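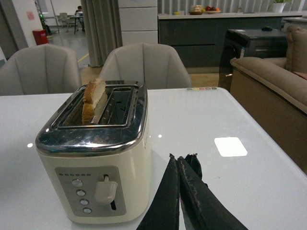
Arm update!! The breakfast job is finally getting some proper attention. Short thread on where the build is up to, what I've changed since the last lot of posts, and a couple of things I'd love opinions on from anyone else mucking around with arms at home. 1/

For new followers: the arm is called Dovness. I started building it in November, mostly printed parts, with a two-finger gripper and a little camera at the wrist. The controller is a Nerkia board I bought second-hand. The goal is toast. Bread in, lever down, bread out, onto a plate, no hands from me. 2/

Getting the bread OUT is the part I've fallen in love with. A slice standing up in a slot gives you a thin strip of crust to grab and that's your lot. Come in too low and the fingertips hit the metal top. Too high and you pinch off a bit of crust and the rest stays put. I have eaten a lot of slices with bites out of the top. 3/

Biggest change this month: I stopped telling the arm where the toaster is. I used to have tape on the table and fixed coordinates, and one bump would ruin a whole evening. Now it looks first, finds the slots, works out which one has bread in it and plans from there. So much nicer to work with! 4/

Chrome is a menace though. The top of a toaster is basically a mirror, and my edge finder kept getting very excited about reflections of the ceiling lights. Glossy table, same story. I now take 3 looks from slightly different heights and only keep edges that stay put between them. Reflections slide about, real slots don't. 5/

Code for that bit is a small module I've called Rokus. It's messy and half the comments are swearing, but I'll put it up once I've tidied it. Needs an ordinary laptop, no fancy graphics card. 6/

Finger pads: scuffed ones grip crust better than brand new ones in my tests, which I did not expect at all. Fresh pads were too slick and the slice would rotate as it came up. I've gone at my spare set with sandpaper to see if I can skip the wearing-in stage. Will report back. 7/

Grip force is still a guess. I'm using servo current as a stand-in, and 390 mA is my favourite number right now for supermarket white. Sourdough wants more. Raisin bread is its own personality and I'm leaving it for later. 8/

Pushing the lever down is weirdly harder than lifting bread. It takes a fair bit of force straight down and the arm flexes, so the fingers slide off the front of the knob. I've tried going in closed, with both fingertips together as one blunt poker, and that's the most reliable so far. Stiffer elbow bracket is on the printer as I type. 9/

Someone asked about safety. Emergency stop within reach, toaster unplugged for nearly all the practice, and I stay right beside it any time there's heat involved. Slices in practice runs are pre-toasted. Please don't let a home-built arm run a live toaster while you're in the shower. 10/

Budget so far is 800 dollars including the mistakes, and 2 of those mistakes were servos. 11/

Next up is the plate. After that, butter, and I'm already a bit scared of butter. If you've had luck getting a soft gripper to hold a knife at a steady angle, please reply with pics, I want to see every ugly prototype you've got. 12/12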